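Addale Clothing Store: progress report to the Hartley Fund
28/08/2024

Dear all at the Fund,

It has been a busy and rather lovely summer here in Grirkville, and we are so pleased to be able to tell you how your grant has been put to use. When we last wrote we were still working out of bags and borrowed boxes, and finding a child's medium could take half the morning!

The sorting room is now properly up and running. We have handed out 131 bundles of clothing against the 120 we promised you, and 40 of those went to families who had not been to us before. The rails from Costus came a little late (and one leg short, though they put that right very quickly), so the coats are still in the back cupboard for now.

T-shirts remain our biggest headache, and our biggest success. They arrive in heaps, and we have settled on one way of folding them, flat on the table with the sleeves turned in, so that they stack neatly and the sizes can be found without pulling the whole pile apart. It is slow work at first, but the shelves look so much better for it.

We have spent 60 per cent of the grant so far. The rest is set aside for winter bedding and a second set of shelves, and we would dearly like to talk to you about school uniform before the next round opens. 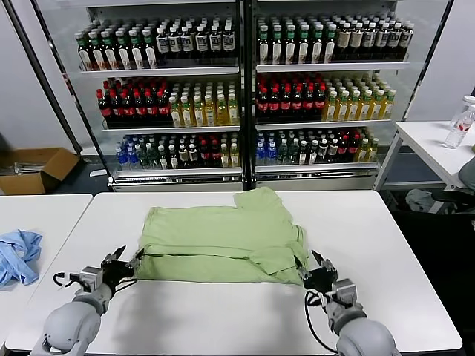
A light green T-shirt part-way through folding on the white table, with the drinks fridge behind.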